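The landlord's letter said that everything must be out by Tuesday, five in the afternoon. Noeline Faulkner read it two times at the kitchen table and then put it under the sugar bowl, as if the sugar bowl could hold it there until Wednesday.

She started with the small room, where her father had kept his radios.
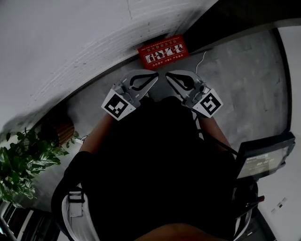
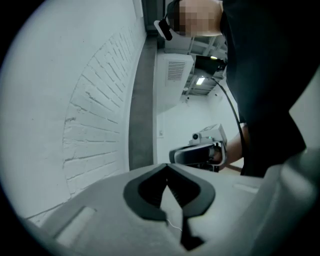 Her father had repaired radios for the people of Văn for most of his life, and when he came to this country he continued, though here the people did not bring him many. He bought them himself, at yard sales, and repaired them for nobody. The oldest one was a Bimar with a cracked dial. He said it was the best radio ever made by tired men.

Noeline did not know what to do with a Bimar. She wrapped it in a bath towel and wrote KEEP on the box. Then she wrapped the next one in a pillowcase, and she wrote KEEP on that box also. By noon she had six boxes, and all of them said the same word.

At one o'clock Alasdair Moncrieff came up the stairs. He had the apartment below and he had played chess with her father each evening for eleven years, and in all that time, as far as she knew, they had spoken only about the stairs, the weather and the price of coffee.

"You are keeping all of it?" he asked.

"I am deciding."

He looked at the boxes and read them one after another, with his lips moving a little. Then he sat down on the strongest one.

"He owed me money," he said. "I don't say it because I want it. I say it because you should know everything about a man when you pack him."

"How much?"

"Two hundred dollars. It was from chess. We played for a quarter."

She tried to calculate how many games this was, and she had to stop, because it made her laugh and she had not planned to laugh in that room. It was 800 games. Her father had lost 800 games, if you did not count the ones he had won, and he had gone down again the next evening with the board under his arm.

"Did he ever win?"

"When I had a cold," said Alasdair.

They worked together after that. He was slow, but he knew how to fold newspaper so that it stayed folded. Behind the last shelf they found a notebook with a green cover. Noeline expected diagrams. There were some diagrams at the front, and then came pages with dates and short lines in her father's square letters. *Zunari, 700 kHz, clear, a woman singing. Zunari, nothing. Zunari, nothing. Zunari, very weak, maybe the woman.*

"What is Zunari?" she asked.

Alasdair took the notebook and held it far from his eyes. "It is a station," he said. "It was your mother's station. She read the weather there, and sometimes when the singer was late she sang also. He told me this once. I had forgotten it, or I thought he had invented it to make me lose my bishop."

Noeline sat down on the floor. Her mother had died when she was four, and she remembered of her a sleeve and a smell of oranges. No one had told her about any weather.

"But the dates," she said. "These are from last April."

"Yes."

"She could not be on the radio last April."

"No," said Alasdair. He gave her back the notebook and buttoned his cardigan, though it was warm. "But the station could."

She turned the pages until the writing ended. The last line said only *Zunari, 9:40, good.* Then she took the box with the bath towel, cut the tape with her house key and lifted the Bimar out again. The plug was old and she had to push it hard. A yellow light came on behind the crack, and the room filled with a sound like rain on a roof.

"It is too early," said Alasdair. "It says nine forty."

"I know," she said. "Do you have the board?"

He went down to get it.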